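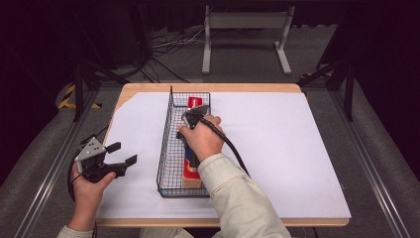
Local Government and Elections
Unit 9: Candidate Selection in Municipal Contests

Reading before class: the Magesa council case file, sections on nomination and ward boundaries.

Purpose of this unit

Earlier units dealt with the voter. This unit turns to the party organization and the steps it takes before any name reaches the ballot. Students should be able to explain who holds the power to nominate, how that power is shared between ward branches and the district office, and what remedies are open to a member who loses a nomination.

Terms

Ward branch: the lowest unit of a party that keeps its own membership roll.
Open list: a list on which voters may mark a preference for individual candidates.
Reserved seat: a seat for which only members of a stated group may stand.
Endorsement: formal approval of a nominee by the district office. In most party rules it is a separate act from the branch vote.

The Magesa case

Magesa is a municipality with one council and a directly elected mayor. The larger of its two parties changed its rules in August, moving the first round of selection from the district office to the ward branches. Under the new rules a member must have been on the roll for 100 days to vote in a selection meeting, and an aspiring candidate must submit the signatures of 200 registered voters from the ward. The party reported 1,537 members eligible to take part.

Two disputes followed. In Fondley ward, the branch chose Jianhua Xia, but the district office withheld its endorsement and named Rehema Simiyu in his place. In Cuvo ward, the losing side claimed that late entries on the roll had been allowed to vote. The appeals panel ordered a second meeting in Cuvo – it declined to hear the Fondley complaint, holding that endorsement lay within the discretion of the district office.

Students should note that the panel gave no view on whether that discretion was used fairly. It ruled only on its own powers under the party rules. 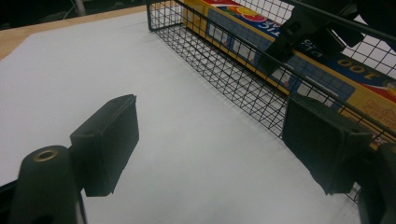 Citlali Olvera objected during last term's session that a branch vote which the district office can set aside is a consultation, and that the rules should call it one. Yulan Yuan replied that the office had endorsed most branch choices without comment, and that a veto seldom used may still serve to keep a slate balanced across wards. Both positions can be defended from the case file, and papers may take either.

Questions of law and party rule

Courts are often reluctant to enter the internal affairs of a party. A member who goes to court will usually be asked first whether the party's own appeals have been used up. Deadlines matter a great deal at this stage – once nominations close, a late ruling may leave the member with no practical remedy.

Written work

Submit a paper on one of the two Magesa disputes. State the rule that applied, the body that decided, and the strongest argument against its decision. Papers are due December 14, 2025, and should be handed in to Diệp Quách at the department office.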